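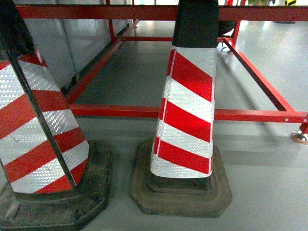 줄기세포로 만든 배아 모형을 무엇이라고 부를 것인가. 발생생물학계에서는 몇 해째 이 문제로 의견이 갈린다. 난자와 정자를 쓰지 않고 줄기세포만 모아 키웠더니 초기 배아와 비슷한 구조가 생겼다. 이것을 '합성 배아'라고 부르는 사람이 있고, '배아 모델'이나 '배아 유사체'라고 해야 한다는 사람이 있다. 신문 제목에는 '인공 배아'라는 말도 자주 오른다.

이름이 왜 중요한지는 규제를 보면 안다. 여러 나라가 사람 배아의 체외 배양을 수정 후 14일까지로 제한한다. 그런데 줄기세포 모형에는 수정이라는 사건이 없다. 며칠째인지를 셀 출발점이 없는 것이다. 배아라고 부르면 14일 규칙을 어떤 식으로든 적용해야 하고, 모델이라고 부르면 일반 세포 배양에 가까운 절차로 넘어갈 수 있다.

발생학 연구소 스툰도프(Stundov)는 지난 8월 내부 지침을 고치면서 '합성'이라는 단어를 모든 문서에서 뺐다. 동의서를 읽은 세포 기증자들이 이 단어를 화학 물질로 만든 가짜 세포라는 뜻으로 받아들였다는 것이 이유였다. 실제 재료는 기증자의 피부 세포를 되돌린 유도만능줄기세포다. 연구소는 기증자 18명과 면담한 뒤 '줄기세포 유래 배아 모델'이라는 긴 이름을 택했다. 면담에 참여한 사람 가운데 7명은 처음 동의서에 서명할 때 자기 세포가 배아와 비슷한 구조를 이룰 수 있다는 점을 몰랐다고 답했다.
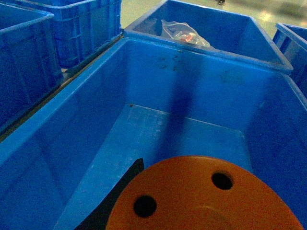
## 모델이라는 말의 한계

반대 의견도 있다. 윤리 연구 모임 플라카(Plaka)는 '모델'이 지나치게 안전하게 들린다고 본다. 모델은 원본과 다르다는 뜻을 품고 있는데, 기술이 발전할수록 그 차이는 줄어든다. 지금의 모형은 착상 이후의 발달을 온전히 따라가지 못하고 구조가 제대로 잡히는 비율도 낮다. 포트히터르(Potgieter) 배양실의 기록으로는 세포 덩어리 1,000개를 키웠을 때 기준을 통과한 것이 3개였다. 그러나 낮은 성공률은 도덕적 지위에 대해 말해 주는 것이 별로 없다고 플라카는 지적한다. 통과한 그 3개를 어떻게 대할지는 여전히 정해야 한다.

법률가들의 관심은 조금 다른 데 있다. 배아를 '수정의 결과물'로 정의한 법에서는 줄기세포 모형이 처음부터 빠진다. '사람으로 발달할 잠재력이 있는 것'으로 정의한 법에서는 그 잠재력을 누가 어떻게 증명하느냐가 문제가 된다. 사람 모형을 자궁에 옮겨 확인하는 실험은 국제 연구 지침이 금지하고 있으니 직접 시험할 길도 없다. 남는 방법은 동물 모형의 결과에서 미루어 짐작하거나, 특정 구조가 나타나는지를 기준으로 삼는 것이다.

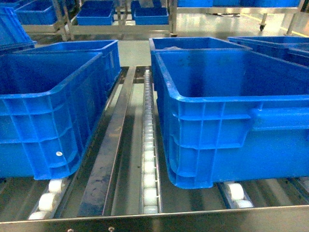 *롤러 컨베이어 위에 놓인 파란색 플라스틱 상자.*

구조를 기준으로 삼자는 쪽은 원시선을 자주 꼽는다. 원시선은 몸의 앞뒤 축이 정해질 때 나타나며, 14일이라는 숫자도 원래 이 시점과 관련이 있다. 다만 모형은 중간 단계를 건너뛰기도 한다. 원시선이 뚜렷하지 않은데 그 뒤 단계의 세포가 보이는 경우가 있어서, 하나의 표지만으로 선을 긋기는 어렵다.

스툼로(Stumlow) 대학의 심의 절차는 날짜와 구조를 함께 본다. 연구자는 배양을 시작하기 전에 관찰하려는 단계와 배양을 끝낼 시점을 적어 내야 하고, 둘 중 하나에 먼저 도달하면 배양을 멈춘다. 심사는 매주 목요일에 열린다. 신청서에 쓰는 용어는 따로 정하지 않았다. 대신 어떤 세포에서 출발했는지, 태반이 될 세포를 포함하는지를 반드시 쓰게 했다.

이 방식은 이름을 둘러싼 다툼을 잠시 비켜 가지만, 연구실 밖에서는 쓰기 어렵다. 기증자에게 건네는 동의서와 언론 보도에는 짧은 명사가 필요하다. 스툰도프의 새 동의서는 첫 쪽에 '줄기세포 유래 배아 모델'이라고 쓴 다음, 이것이 초기 배아의 일부 또는 전체와 닮을 수 있다고 풀어 적었다. 기증자는 자기 세포를 그런 연구에 쓰지 말라고 따로 표시할 수 있다.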